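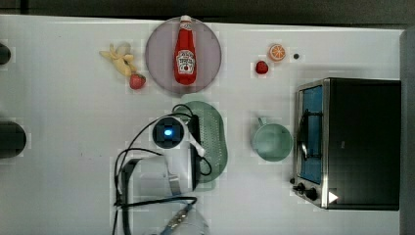 The Rirkance kitchen table, with the arm over the green dish and the toaster oven at right.

Rirkance pauses its kitchen arm program after a gripping fault

SKELLOMPORT, November – I'm Ksawery Kaczmarczyk, I run the kitchen arm group at Rirkance, and I'd like you to get this from me before you get it from somebody else (word travels fast in a town this size!). We've stopped all runs on our tabletop arm while we fix a fault in its grip software.

During an afternoon run the arm was carrying a mug toward the plate when the controller lost its force reading. It should have stopped dead. It kept squeezing for 2 seconds, the mug broke, and a few pieces landed on the floor. No one was hurt – our operator, Espinoza, was standing well back and hit the stop button – but I don't like it one bit, and neither did she.

We went back through 135 saved runs and found the same dropout in 20 of them. In the others the arm happened to have nothing in its grip, so we missed it. That one's on us, and I've said so to both of the test kitchens waiting on their arms.

Drodent, who make our controller board, are sending a firmware change that cuts motor power the moment the reading goes missing. We're also lowering the top speed to 80 millimeters a second and putting a clear guard along the front of the table. I want to see a full set of clean runs before anybody starts cooking near it again.

If you've got one of our arms already, please switch it off at the wall and call the Skellomport office. I'll pick up myself if I'm at my desk, and I'm happy to talk it through for as long as you like.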